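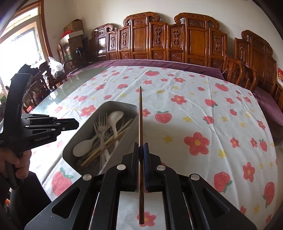

Work and Automation — Course Handout, Unit 6
Sorting by hand, sorting by machine: the case of Wistetti
Department of Labour Studies, Flurnville

Please read this handout before the Friday session. It is longer than the last one, but the questions at the end are short. Students who missed Unit 5 should first read the text about the packing hall, as I use the same terms again.

1. The workplace

Wistetti is a catering supplier in Flurnville. It rents out tableware to canteens, hotels and private parties, and it takes everything back after use. The returned pieces are washed, sorted and packed again for the next customer. The washing was given to machines a long time ago. The sorting was not, and it is the sorting that interests us in this unit.

Six people work in the sorting room in one shift. They receive bins with mixed utensils: forks, spoons, ladles, chopsticks. Each kind must go to its own place. A plastic fork must not travel with the steel ones, and chopsticks must leave the room in pairs. The work is light in the sense that no piece is heavy, but it is done standing, and the wrists get tired long before the legs do.

Three years ago the management bought a first arm from Cadwaladr, a maker of packing equipment. The arm had suction cups. It was good with plates and with flat lids, and very bad with anything thin. After one season it was moved to the plate line, where it still works. The sorters kept the cutlery, and for a while they believed that the question was closed.

2. Why thin objects are difficult

We should take the technical side seriously, even in a course about labour. If we do not understand which part of a job is hard for a machine, we can not understand which part will stay with the people.

A chopstick looks like the simplest object in the bin. It has no handle, no bowl, no tines. But it is narrow, it rolls, and it lies in a heap with others of almost the same colour. Two jaws that close a little too high will miss it. If they close a little too hard, the stick turns between the pads and comes out at a wrong angle. A sorter solves this with the fingertips and does not think about it. When we asked the sorters how they do it, most of them had to take up a stick and watch their own hand before they could answer.

Steel brings another problem. It reflects the lamps, and it reflects the bin. For a camera, the edge of a spoon and the reflection of this edge can look very similar.

3. Learning from demonstration

The second project at Wistetti is called Clurnamero. It does not begin with an arm. It begins with a tool that a person holds, with the same kind of jaws as the later machine would have, and with a camera fixed on it. The person does the task by means of the tool, many times, and the recordings are used to train the machine.

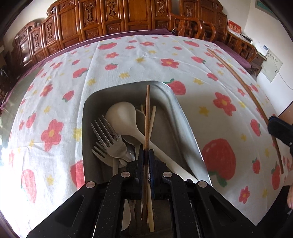 For our subject the important point is who holds the tool. In older forms of automation an engineer came to the workplace, watched, measured and went away to write a programme. The worker was observed. In this form the worker makes the material from which the machine learns. This is a new task, and in most firms it has no name in the wage table.

At Wistetti a session consists of up to 100 repetitions. The task is always small: take one stick from the bin, hold it upright, put it down; or take a ladle by its handle and move it away from the forks. Two people normally work at one table, each with their own tool. After a session they write down which attempts went wrong and, if they can, why.

The sorters described the tool to us as slow and rather stupid at first. One loses the feeling in the fingers, and has to look at everything. After a few days it goes better, but several of them said that their own hands became more clumsy for an hour or so after a long session. The firm had not expected this, and I did not find it mentioned in the plan of the project.

4. What changes for the people

I want to separate four changes, because in the discussions they are often mixed together.

a) The rhythm. Sorting has a steady rhythm and one can talk while doing it. Recording demands attention to every movement, so the talk stops. Some sorters liked this — the hours passed faster, they said. Others missed the conversation very much and asked to go back to the bins.

b) The knowledge. Before the project, the skill of a sorter lived in the hand and was passed on by standing next to somebody. Now a part of it exists also as data, which belongs to the firm. A sorter who leaves takes the skill away, but no longer all of it. Whether one should be paid for this differently from an ordinary hour of work is an open matter at Wistetti. At the time of our visit in July, the hourly rate was the same.

c) The standing of errors. In the sorting room a dropped fork is a small shame. In a recording it can be useful, provided that it is marked correctly. People who have been told for years to avoid mistakes needed some time to report them freely. The shift leaders needed more time than the sorters.

d) The expectation. All six know what the recordings are for. The management has promised in writing that there will be no dismissals for 2 years after the first machine is installed. The sorters understood this promise in very different ways. For the older ones it was enough, as it brings them near to their pension. For the younger ones it was a date in the calendar.

5. Terms to know

Demonstration: one complete performance of a task by a person, recorded for training.

Residual work: the tasks which remain for people after a machine has taken the regular part. In sorting rooms this is usually the tangled, the broken and the unusual pieces. Compare this with the packing hall, where residual work became harder and was paid the same.

Tacit skill: a skill that a person has but can not easily put into words. Please do not use it as another word for "talent". It is learned, and often slowly.

Task boundary: the line which the firm draws between what the machine does and what the person does. It is decided by somebody, and it can be moved.

6. Preparation for the session

Choose one manual task that you do at home every week — laying the table, folding shirts, peeling fruit. Do it once as usual. Then do it again with a pair of kitchen tongs instead of your fingers, and write half a page about what you had to decide that you did not have to decide before.

In addition, prepare short notes on the following:

Which of the changes in section 4 would be visible in the wage statistics of the firm, and which would not?

Who should own the recordings? Give one argument for your position and the strongest one against it.

How would you write the promise in 4 d) if you were negotiating for the youngest sorter in the room?

The session starts with the third question, in small groups. Bring your notes on paper, please, as the sockets in the seminar room are still not repaired.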